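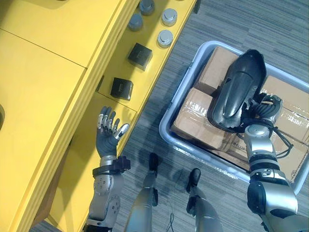 Zamell humanoid on the monthly plan – anyone kept theirs?

gramdale_bins
We've got the two-armed Zamell in on trial at our packing unit and I need to say yes or no by the end of March. I've had it picking out of a tote on the carpet next to the yellow bench, mostly the black moulded shells on top of boxes, with the small black cubes and the silver-capped cylinders waiting on the lower shelf. I like it more than I expected to! But the price went up to 1714 a month once they added the Skevberg hands, and that made me wince a bit. Is anybody past the trial and still happy?

tapeandtoast
Kept ours. Big awkward shapes are fine, it gets its fingers round an end and off it goes. Small cubes are where I lost my temper (mine kept nudging them up against the inside edge of the shelf and then sulking). Ask for the newer grasp pack, it's not in the basic plan and the sales lot won't bring it up.

oldconveyor
Sorry, but why does it need legs? You've got a tote and a shelf right beside each other. A single arm on a post would do that all day for a lot less. We priced one through Patwary and never looked back.

gramdale_bins
Fair, but we move benches every few weeks and I don't want to be bolting posts to the floor in a carpeted unit. Walking it over to the next job is half of what I'm paying for.

oldconveyor
Put the post on wheels then.

tapeandtoast
We tried wheels – spent all morning lining it up again after every move. Never again. What I would moan about is the wrist cables, they hang low enough to drag on whatever's in the tote. Has yours snagged yet?

gramdale_bins
Not yet, but I keep watching them! I ran 178 picks on the shells yesterday and had 2 drops, both with the left hand. Haven't done a proper run on the cubes.

pallet_wren
Do the cubes before you sign anything. Our trial could be stretched by 10 days if you asked in writing, so I'd get that email off tonight.

gramdale_bins
Didn't know that, ta. Emailing them now, and I'll post the cube numbers when I've got them.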